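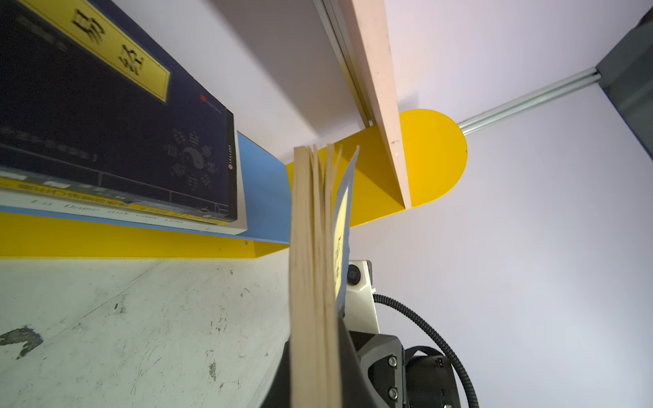 11/08/2004, evening. The books

Today I have finally put order in the bookshelf. I had promised it to myself since we came to Pralton, and it is already the second winter here. My tea went cold two times while I was working.

The problem is always the same, I begin to arrange and then I begin to read. The thick one with the pale blue cover made me lose most of the morning. I wanted only to check if my old bookmark was still inside. It was, at page 54, so I suppose I never went further than that. I will try again in October, when I have my free week.

The dark navy 易经 stays standing, with the cover to the front, because I like to see the taiji sign when I pass. Sulastri Oei gave it to me when she moved to Riihimäki. I can read maybe 35 characters in it, and not the difficult ones. She wrote to me once that I should open it anywhere and not be in a hurry. I am in a hurry with everything, she knows this.

La Dame aux Camélias, the white one, I put lying down under it. Maman would not approve, she always said a book must stand on its feet like a person. I read it the first time when I was sixteen and cried very much on the train. Now I looked at the first chapter again and I found Armand a little tiresome. Perhaps it is me who has changed. My French is also becoming strange, I had to stop and think about a word which I have known all my life.

I am glad I kept the colours of the shelf, the yellow and the pink and the light blue. Rosine Courtois said on the phone that it sounds like a room for children. Well, she has grey furniture everywhere, also in the kitchen, and I never said anything.

I must still decide about the dictionaries. They are heavy and I don't want them on the high board. Also to do: return the gardening book to the neighbour, buy glue for the torn atlas, answer Sulastri. I owe her a letter since before Easter.

Soup for dinner, the rest of the pumpkin. My back hurts.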